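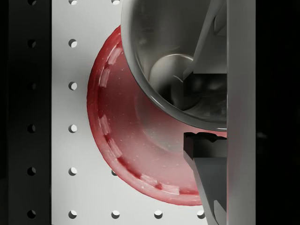
Rana Kitchenware Opens Its First Repair and Refill Shop in Niston

NISTON, May — Rana, the family-owned maker of everyday kitchen goods, is delighted to announce the opening of its first repair and refill shop, on Warkus Street in downtown Niston, just across from the old post office and a short walk from the river path.

The new shop takes up the ground floor of a former shoe store and will carry the full Rana range of cups, bowls, pitchers and lunch containers, along with spare lids, handles and seals that until now could only be ordered by mail. Shoppers can also bring in older Rana pieces for repair. Most small jobs, such as a new gasket or a loose handle, will be done at the counter while you wait, and there is a bench by the window and a pot of coffee on for anyone who would like to sit down.

Rana has been making kitchen goods for 19 years, and for nearly all of that time people have been writing to us asking where they could come and see things in person. We kept those letters, and we are so pleased to be able to answer them at last with a street address!

The shop will open with 70 items on the shelves, among them four new nesting sets made for small apartments, camper vans and crowded dorm rooms. Each set stacks down to the size of its largest bowl and comes in a cotton drawstring bag. A new line of dish soap and counter spray from Ikimell, our neighbors on the other side of the county, will be sold by weight from refill taps at the back of the store. Bring any clean bottle or jar you like, or borrow one of ours for a small deposit.

The shop will employ 11 people, most of them from Niston and the towns close by. Evening classes in lunch packing, jam making and simple bread will begin later in the summer, and a sign-up sheet will be kept beside the register.

Opening day starts at 9 a.m. with cinnamon rolls and cider, and everyone who stops by before noon will go home with a free set of replacement seals in the size of their choice. Parking is available behind the building, and the side entrance has a ramp.

About Rana

Rana designs and sells cups, bowls and food storage for home kitchens. Its products are sold by mail order and now at the Warkus Street shop in Niston. Press inquiries and requests for store visits may be sent to the Rana press office.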